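She moved to Grornia seven years ago with two suitcases and a job offer from Gastiten, a language school with 11 teachers. "I thought the hard part would be the language," she says. "It was the bank."

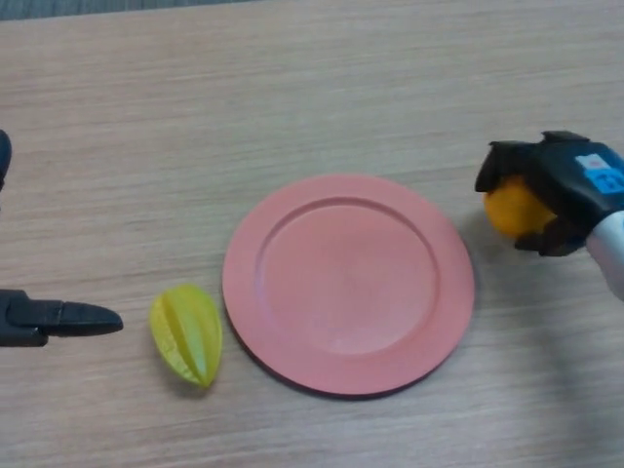
*A star fruit beside a pink plate.*

Opening an account took 60 days. Her advice is to bring stamped copies of everything — and to ask for the Hajdu branch, where the queues are shorter.

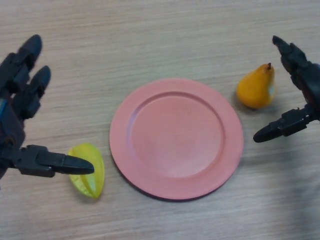

Rent was easier. Her first flat in Lileo cost 122 a month, with water included, and she found it through a card in a bakery window. "I wouldn't sign for a year again," she says. "Take a short let and see what the street sounds like at night."
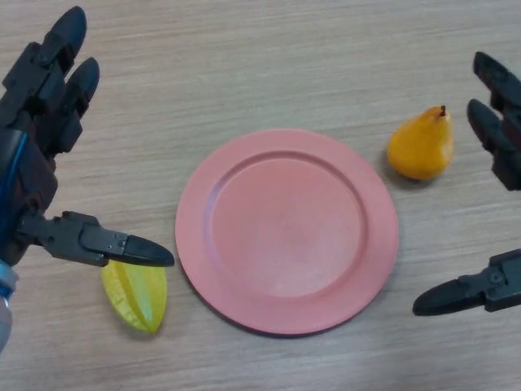
## Making friends

She joined a walking group in February and still goes. "Most of them aren't expats. I wish I'd done it in my first month."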